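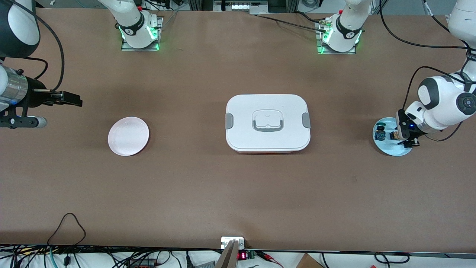 Potluck plates: what goes where

Quick one before the May potluck, I'm typing this between calls. We do the same setup as last time at the Lukham Road hall, doors 6:15, food out by 6:30.

Small plates are for sweets and bread. Pink, light blue, whatever you have at home, no need to match. Mains go on the big plates by the hatch.

Lidded containers please!! Last time we had foil on everything and 15 people trying to work out what was under it. A plain white one with a lid is perfect. Name on the bottom, masking tape is fine. Nuts or dairy, put that on the lid where poeple can see it.

Lids stay on till we eat. Spare plates in the cupboard under the urn, 18 of the small ones at last look, fewer if the Romia lunch club still has some.

Leftovers: take your own container home the same night. Anything left goes to Shona Pringle, who has 9 orphan lids from the winter one and would like them claimed.

Still short on salads. Text Shona if you can bring one, or a second desert.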